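Nindex Hand-Held Gripper Pair

Product overview | Specifications | Demonstration visits | Ordering

The Nindex pair is a two-handed set of hand-held grippers for recording manipulation tasks. The operator holds one unit in each hand and does the work directly on the bench. Each unit has two fingers with parallel padded faces. The pads are replaceable, and the finger blocks come off with two screws each.

The pair is sold as a set. Single units are supplied as spares only, to customers who already have a registered pair.

Demonstration visits

Visits are held at the Friesen hall, Bay 7, and are run by Güven Kaplan (applications) and Mitra Tehrani (recording software). A visit starts at 9:30 a.m. and takes the morning. Groups are limited to 6 people. Larger groups are split, and the second half gets the software session first.

The demonstration bench is set up the way we recommend for customer sites: a plain white work surface, dark curtains around the bay, and the operator desk behind the table with both monitors facing the work. Light is directed at the table. Glossy tabletops should be covered before recording.

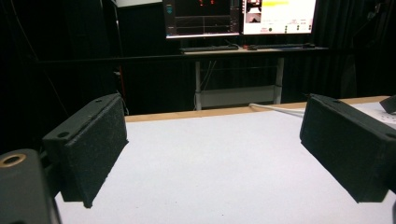
Visitors get hands-on time after the first run. No experience is needed, but long sleeves should be rolled up and loose bracelets taken off. Most people squeeze too hard at first. The fingers need only enough force to keep the part from turning, and extra force wears the pads without improving the recording.

Handling notes given at the visit

Start each take with both grippers open and clear of the part. Pause for 2 seconds, then move in. Takes that begin with the fingers already closed have to be trimmed by hand, and the opening position cannot be checked afterward.

Approach the part at a steady pace. If a grasp slips, let go, back off and try again in the same take. Do not push the part back with a bare finger. Slips are useful and should be kept in the set – Mitra will show how to tag them in the Ilness review panel.

Power strips, plugs and cords are used at the bench as practice parts. A strip is long enough to need both hands, and the cord adds drag that changes with each placement. Leave the cord attached and let it lie where it falls between takes.

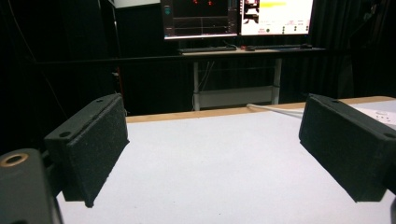
The review station runs two windows. One shows the recorded signals as traces against time, and the other is the session window, used for starting, stopping and naming takes. At a customer site both can run on a single monitor, although scrolling through a long take is slower that way.

A standard practice set is 20 takes. Operators should swap out after each set. Wrist fatigue shows up in the traces before the operator notices it, usually as a slow drift in finger opening late in the take.

Specifications

Fingers per unit: two, padded inner faces
Pad material: textured foam, black
Finger mounting: two screws per block, hex key supplied
Body mounting: brass threaded inserts
Position reference: side marker plate, gray, dotted pattern
Connection: cable exit at the base, routed over the wrist
Supplied as: matched left and right units
Recording software: Ilness, one seat included

Marker plates must be kept clean and flat. Wipe with a dry cloth only. A bent plate should be replaced as a unit, and the pair then has to be calibrated again before the next session. Replacement plates are cut by Sornico and are stocked with the pads.

Keep the marker plates facing outward during two-handed work. If the hands have to cross, cross them at the wrists and as far from the part as the cables allow.

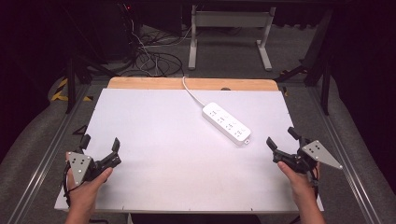

Booking a visit

The next block of visits opens in September. Send the number of people, the type of part you plan to handle, and its longest dimension to Brittany Poirier at the sales desk. Customer parts may be brought along if they are dry, have no sharp edges, and can be lifted comfortably with two hands.

Safety shoes are not required in Bay 7. Visitors are asked to stay outside the striped floor tape while a take is being recorded.

Ordering and service

Lead time for a pair is 7 weeks from order. Pads and screws ship from stock. Questions about calibration, repairs or returned units go to Donal Conneely. For software seats beyond the one included, contact Ghassan Nassar and quote the serial number of the left-hand unit.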